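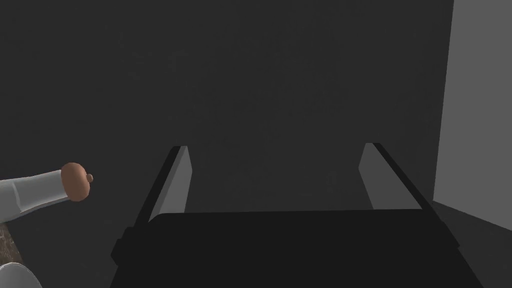 Maj-Britt Fjeld wants to know why a club would pay for a simulator when half its students have never tightened a real screw. Fair question, and we sell the thing.

Golel Club License, two-arm workcell
Price: $400 per school year
Seats: 22
Arms per workcell: 2
Maker: Drila

Golel lets students program a parallel gripper and a second arm in the same cell. The maker says kids will be "competition ready" in a month. We doubt it. Our own Tuesday group could open and close the fingers on cue by the second meeting, and then spent until Thanksgiving keeping the arms from hitting each other.

Grip force is the weak spot. Parts stick in the simulator that would drop on a real bench, so don't trust a score until you've run the code on hardware. The manual gives this one paragraph.

What you get: installer, teacher login, nine practice tasks, one year of updates. What you don't get: lesson plans, whatever the box says.

Runs on most school laptops. Chromebooks won't work. No refunds once the seats are assigned, so try the demo first.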